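Wirville Phone Book: Going to Print Again

After four years without one, Wirville is getting a phone book. It goes to the printer in June, and if you want to be in it, or want very much to be left out of it, the form is at the library desk next to the seed catalogs.

I was against the idea. I own a phone. It knows every number I need and several I would be happy to lose. But then the storm in February took out the tower on Haminent Road, and I spent an evening at the kitchen table trying to remember my own sister's number. I got as far as the area code.

The last edition listed 1,460 households. So far 218 have signed up for the new one, and I am told that is a good start by people who have to say so.

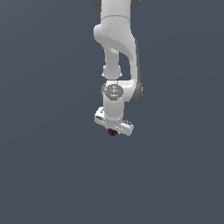
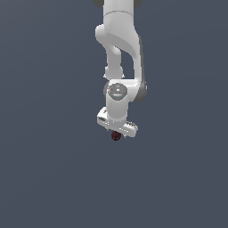
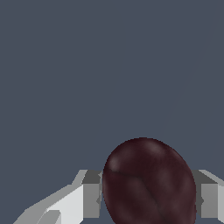

Remedios Fajardo
Newsletter editor

A few things have changed since the old book. Cell numbers are allowed. Street addresses are optional, though if you live in the yellow house at the bottom of Trindade Street everyone will go on telling visitors to turn at you. Nicknames may go in parentheses after your legal name, one per person. We have already had a request for three and the answer is no.

The business pages are back as well. A quarter page costs less than it did last time, mainly due to the paper being thinner. Stilance Plumbing has taken the inside front cover, and the back cover is still open. I would like to see it go to somebody other than a realtor, but money is money.

Proofs will be pinned up in the library hallway for two weeks. Please look at your own line. In the last book my number was printed with two digits swapped, and for the better part of a year I took orders for a feed store. I got fairly good at it. I still know the price of layer pellets from that period, should anyone be curious.

Pickup is at the library and it's one copy per household. We are printing 400 to begin with and will do a second run if those go. Large print can be had by asking at the desk - say so on the form, please, and not to me in the grocery store, where I will nod and forget.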